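Last updated: 2022-09-30

Subject: Re: artificial flowers and food for the play kitchen

On the Kidetwood list, Hortensia Grajales wrote:
> Do we still need the fake vegetables? I can bring more in
> February. Also, are the tulips staying with the kitchen things
> or going back to the Huaranga box?

The vegetables and fruit can stay in the wicker basket, with the small saucepan next to it. We don't need more for now.

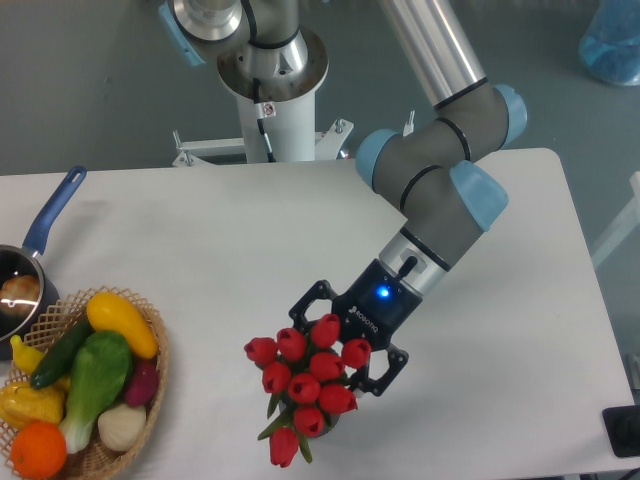
I would keep the red tulips with the kitchen set. Please store them flat in the long box on shelf 9, stems all the same way, and don't put the basket on top of them. The petals dent and then they stay dented.

If you do order anything from Jamar, the page to look at is 61. Small onions and lemons only, no more carrots.

Trerosholm wants the list of items before the next delivery. I'll send it tonight.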